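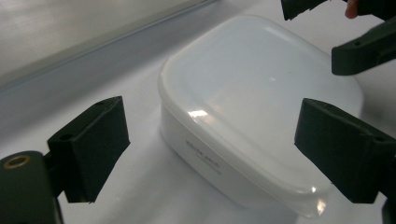 The great tub sort-out

I finally tackled the plastics cupboard in December, after an avalanche of lids landed on my foot (the second that week!). Our place was built in 1923 and the kitchen cupboards feel nearly as old – deep, dark and perfect for losing things in.

So everything came out onto the table. Soup tubs, takeaway tubs, a Linach sandwich box I'd been blaming my sister for since the summer. I matched every base with a lid, and anything left single went in the recycling. Quite brutal, but I only wavered over one, a big Grikholm cake box whose lid vanished when we moved.

The white ones with rounded corners and frosted lids are my favourites by miles. You can't really see what's inside, so I've started sticking a bit of masking tape on the end and writing on it. Last month I defrosted what I thought was leek soup and had apple sauce for lunch instead. It was fine with toast.

What I've kept lives in two drawers now. Leftovers and lunches in the top one, baking things underneath, lids ON. I know stacking them with the lids off saves space, and I did it that way for years, but then you're back to hunting for the right lid at ten at night with a pan of rice going cold.

Still to do: the flask shelf, and whatever is in that carrier bag behind the slow cooker. I'm also after a small tub for salad dressing that doesn't leak in a work bag, so if you've got one you swear by, please tell me in the comments.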